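Randomised simulation scenes: does the clutter really help transfer, or am I decorating for nothing?

Asked on Feb 10, 2018 in Simulation and Training

I'm repeating the Omerel result, where a policy trained only on randomised rendered rooms is then tested on a real arm. My generator picks wall colour, floor, furniture and props at random. I've trained on 833 scenes and tested on 139 real grasps, of which 29 succeeded. My desk lamp could probably match that.

Two of the scenes, so you can see the level of taste involved:
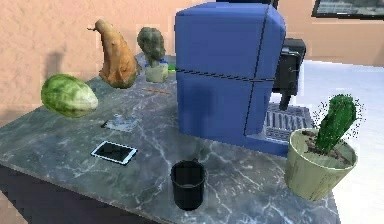
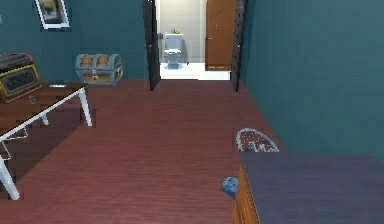
Should I make the rooms more sensible, or add more of them?

Grusgate
More of them, and leave the taste alone. The policy doesn't care whether a melon belongs next to a coffee machine. What I'd check first is whether anything starts in mid-air - your first one has a melon and a sweet potato that look that way to me. If you record before the physics settles, you're teaching it that groceries hover. Let each scene run for 268 steps, throw out any where something is still moving, then retrain before you touch the wallpaper.

Also vary friction and mass. Everyone randomises the paint and then leaves every object weighing the same.

Cuervo
just use real data

Gotell
Mostly agree with Grusgate, but do the dull comparison as well. Train once with fixed textures and random layouts, once the other way round, same number of scenes each, same real test objects. When I did this the layouts mattered far more and I'd spent a month on marble. Keep a held-out set of rendered rooms too, otherwise you can't tell a transfer problem from a policy that was never any good.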